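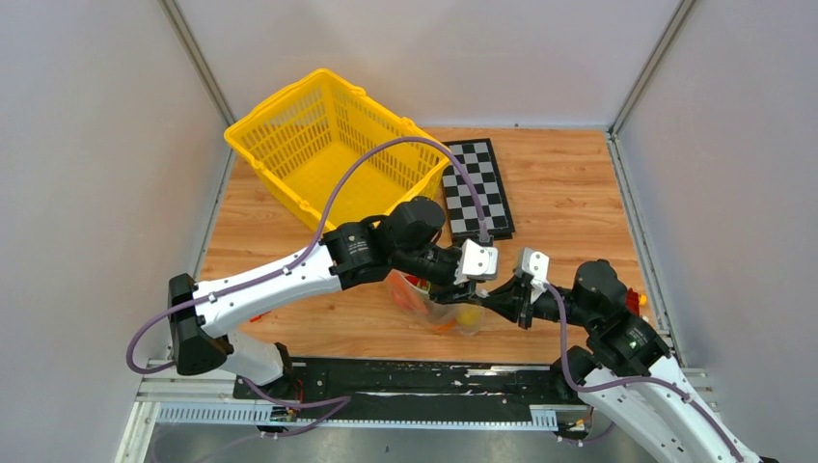
Covent: A History of the Office Network, 1988–2004
Makomden Press, paperback, 20 July 2020

Covent sold networking software to mid-sized firms for sixteen years and is now remembered mainly by the people who had to maintain it. This history, the third in the publisher's series on defunct technology companies, draws on board papers, sales manuals and a set of support logs deposited at the Gundolcombe business archive.

The first half deals with the product. Covent's file server ran on ordinary desktop hardware and was licensed by the seat, in blocks of 20, at a time when its rivals charged for the whole site. The author sets out the pricing tables in full and shows how the block system led customers to buy more seats than they used. The chapter on printer sharing is long and assumes some knowledge of the subject.

The second half covers the purchase of Chien, a smaller firm that made electronic mail software. The two products used different directory formats, and the work of joining them took four years. Staff numbers fell from 1001 to 200 over that period. The board papers are quoted at length here, and they record the delays in detail – more detail than most general readers will want.

There is little on the people involved. Salaries, share options and working hours are dealt with in an appendix, and the account of the final closure takes up six pages. The index is good. The diagrams have been redrawn from the original manuals and are legible, although two in chapter five carry the same caption.

The hardback appeared in May and remains in print. The paperback corrects the dates in the company timeline and adds 49 pages of notes.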